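Shelf Position and Choice of Bottled Drinks in Small Grocery Stores

Majdi Farah and Guðlaug Juhl
Project report, Introduction to Consumer Research
Submitted 1st November

Summary

This project looked at whether the height of a shelf affects which unsweetened bottled drink a shopper picks in a small store. We watched shoppers at Sarkham Market and at Tallis Foods and noted which shelf each drink was taken from. We recorded 200 choices in all. Shoppers took more drinks from the shelf at chest height than from any other, but the effect was weaker than we expected, and in one of the stores it almost went away when the cold drinks were left out.

Background

Our course reading says that products at eye level sell better than products near the floor. Most of that reading deals with large supermarkets, where the aisles are long and the shelves are tall. The stores near our campus are different. The aisles are narrow, the shelves stop well below the ceiling, and a shopper standing in front of the drinks can see nearly all of them without turning. We wanted to know if the same rule still works in that kind of space.

We chose unsweetened drinks because both stores sell them in similar bottle sizes at similar prices. Soda was left out. It is often bought in packs, and the packs are kept on the floor for reasons that have nothing to do with selling more of them.

Method

We got permission from the owners of both stores before starting. Guðlaug worked at Sarkham Market and Majdi worked at Tallis Foods. Each of us stood near the end of the aisle with a clipboard and a printed form. The form had one line per choice, with boxes for the shelf, the kind of drink (tea, water, or other), and whether the shopper touched more than one bottle before deciding.

We did not write down names, ages, or anything else about the shoppers. A sign by the door said that a student project was going on and that anyone could ask to be left out. Two people asked, and their choices are not in the results.

The shelves were numbered from the floor up, 1 to 4. Shelf 3 is at chest height for most adults. Shelf 4 is at eye level for a tall person and a little above it for everyone else. Both stores kept their drinks where they normally keep them. We had first planned to swap shelves 2 and 3 halfway through, but the owner of Tallis Foods did not want the price tags moved, so we dropped that part at both places.

Before the real count we ran a practice session of 20 choices to test the form. The first version asked us to write down how long each person took to decide. This was too hard to do by hand. Some people talked on the phone while they were standing there, and we could not agree on when the deciding began. We took that box off the form.

Results

Shelf 3 was the most used shelf in both stores. Shelf 2 came second at Tallis Foods, while at Sarkham Market shelves 2 and 4 were close together. Shelf 1 was last in both places. It held mostly large bottles of water, and several shoppers who took one went straight to it without looking at the shelves above.

Tea and water did not behave the same way. Water buyers mostly seemed to know what they wanted before they reached the aisle. Tea buyers spent more time in front of the shelf and were more likely to touch a second bottle. For tea, the number of bottles of the same brand standing side by side seemed to matter as well as the height. A brand with a wide block on shelf 2 did better than a brand with one narrow row on shelf 3.

The cold drinks at Tallis Foods caused a problem that we noticed late. The store has a small open cooler, and its middle shelf is at the same height as shelf 3. We had been marking both as 3. When we went back through the forms and took out the cooler, the lead of shelf 3 at that store became very small. Sarkham Market has no open cooler, so its results stayed the same.

Discussion

We think shelf height has some effect in a small store, but it is hard to separate from other things. Both stores put their best-known brands on shelf 3. A shopper who takes one of those may be choosing the brand and would have taken it from any shelf.
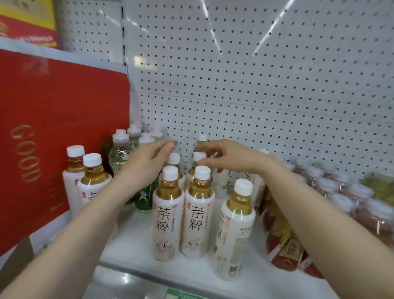 The width of the block is a second factor we did not plan for. If we did the project again, we would draw a map of the shelves each morning and record how many rows each brand had. We could then compare brands that have the same width at different heights.

Reaching distance may also play a part. On deep shelves, the bottles at the front are taken first and the ones left are farther back, so a shelf that looks full in the morning can be hard to reach into later on. The staff at Sarkham Market pull the bottles forward in the afternoon. We did not ask how often this is done at Tallis Foods, and we should have.

Limits of the project

Each store had only one observer, so we cannot say how well our forms would have matched if we had both watched the same shoppers. The count was done in term time, when many of the customers are students. December would probably look different, with fewer students around and more people shopping for families.

Next steps

Guðlaug plans to repeat the count at Mahasneh Grocery, where the owner has agreed to let us move the tags. Majdi will put the forms into a spreadsheet so that the next group can use them. The paper copies are in the course folder, sorted by store.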